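Table arm at the Skundomberg workshop – frequent questions

Can I use the arm without the introduction?
No. The introduction takes two evenings. Please write to Violeta Toledo for a place.

Which objects are good for a first try?
A small bowl is good. It has a smooth rim and the gripper can approach it from above. We put a cloth on the table, so a bad landing is less loud.

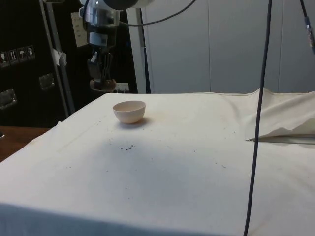
Start with the fingers only a little open and go down slowly – the speed limit is set to 20 per cent, please leave it so. The cloth may have folds and crumbs, and you can shake it outside.

Who pays for broken bowls?
The workshop pays for the first two.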